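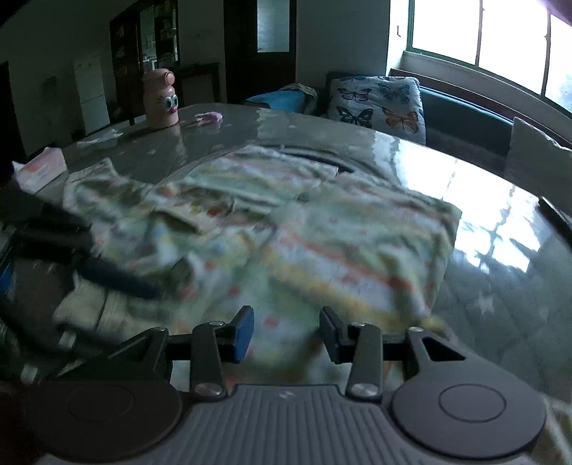

The table is the best place in the house to fold laundry, and I think most of us gave it up too easily. We fold on the bed, on the arm of the couch, or standing over the basket with a shirt held under the chin. A bed gives under your hands, so every edge you press comes back up. A table stays where it is. You can spread a crumpled cloth with stripes in green, yellow, orange and red across a hard, glossy top, see where the folds overlap, and pull the corners out to where they belong. The usual objection is that the table already has things on it, and of course it does. A tissue box, a sheet of paper and a pink bottle with googly eyes can stay right where they are. They take up very little room, and clearing them off first is the kind of chore that makes people give up before they start.

I have lived in Prestholm long enough to have folded laundry in three different apartments. The first had a table that sat against the wall under a pile of mail. I folded on the bed there, and in the evening I moved the stacks to a chair so I could sleep, and in the morning I moved them back. Some of those stacks went back and forth for most of a week. By then they needed folding again.

The second place, out in Trenau, had no table worth the name. I bought a folding board there, a Danzer, for 40 dollars. It is a set of hinged panels and you flip them over in order around a shirt. It does what it says on the box. Shirts come out the same size every time. But it only does shirts, and shirts were never my trouble. My trouble was the odd things: dish towels that had lost their shape, soft printed cloths, pillowcases, anything with a thick stitched border that wants to turn over on itself. The board went in a closet and I left it behind when I moved.

Now I have a good table and I use it. In November I kept track of my time for a few weeks, mostly to settle an argument with myself. A full basket took me 13 minutes at the table. The same kind of basket on the bed took longer, and I was bending the whole time, which my back noticed the next day. I don't claim this proves anything for other people. Your basket may be bigger and your back may be better.

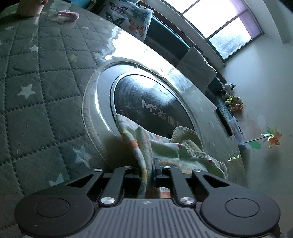

Soft cloths are the hardest part of any load, and I think they deserve more respect than they get. A towel has weight and will lie down. A thin printed cloth slides, and if it has a border, the border curls. What works for me is to ignore the pattern. People try to line up the stripes or the zigzags, but printing is often a little crooked on the fabric, and if you follow it the fold comes out crooked too. Go by the corners. Find two of them, hold them together, let the rest hang, then lay it down and smooth from the middle out.

I also think we should be easier about what counts as folded. Vonereck, the home store near me, sells a closet system with 441 pieces in its catalog, counting every bin, divider and clip. I have walked through the display. Every cloth in it is folded to the same width and stood on edge. It looks nice, and I would not keep it up past the first wash. A cloth folded in half twice and put in a drawer is a folded cloth. You can find it, and it will be flat enough to use.

The other point against the table is that people eat there, and they would like it back by dinner. I count this in its favor. A bed will hold laundry until midnight without complaint. A table has a deadline. When I start at five, I know the plates are going down at six, and the stacks have to be in their drawers before that.

Wipe the table before you start, and dry it. Bring one basket at a time. Do the flat things first while you still have the most room, and leave socks for last, since they can be paired in your lap if someone needs the space.

Posted Dec 9, 2021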